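4.2 Crossfader wear and the patience of listeners

Mobile DJs are told that a crossfader should be swapped when it starts to "bleed," meaning the muted channel can still be heard. The advice is sound, but it leaves open how much bleed a wedding crowd will put up with. Our pilot suggested the answer was "plenty, if the cake has been cut," so a more formal test seemed wise.

We bought 80 replacement faders, half from Drallix and half from Skidach, and fitted them in turn to the same two-channel Bortolotti mixer. Each fader was cycled end to end on a motorized sled at 62 strokes per minute. After every 300 strokes we muted channel B, played pink noise through it, and measured what leaked out of channel A.

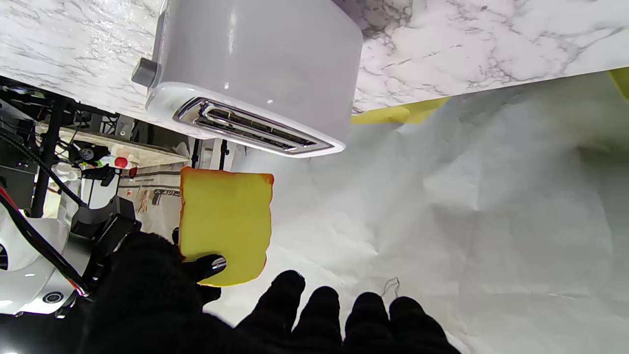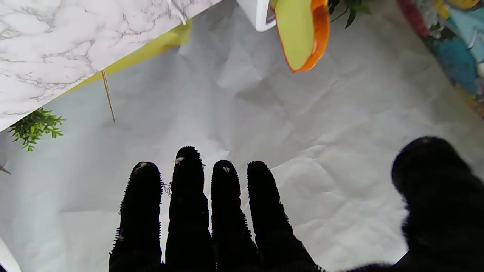
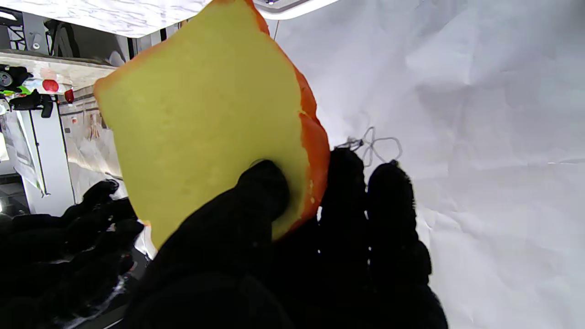 Figure 4. Black glove fabric at close range, three views.

Bleed stayed below the noise floor of the mixer for most of the run and then rose quickly, in the manner of a guest who has found the microphone. The Skidach units failed later on average but varied more from one to the next. A DJ who carries a spare may prefer the longer life. A DJ who never carries a spare has, in our experience, other problems.

For the listening test, 202 adults heard short clips of two songs being mixed, with bleed added at five levels, and pressed a key when something sounded wrong. Listeners who had worked as DJs pressed it often, including during clips with no bleed at all. We kept these responses in the analysis - they are, after all, how DJs listen to each other.

The rest were far more forgiving. Most noticed the leak only when the two songs were in clashing keys, which the Plultalari clip library supplied generously.

Comments (3)

fader_of_two: Was the sled pushing dead straight? Mine always die from sideways pressure, and I'd call that normal use.

Reply from the authors: Dead straight. Sideways pressure is planned for the next paper, along with spilled beer.

lowendtheory_mke: I feel seen by the paragraph about spares.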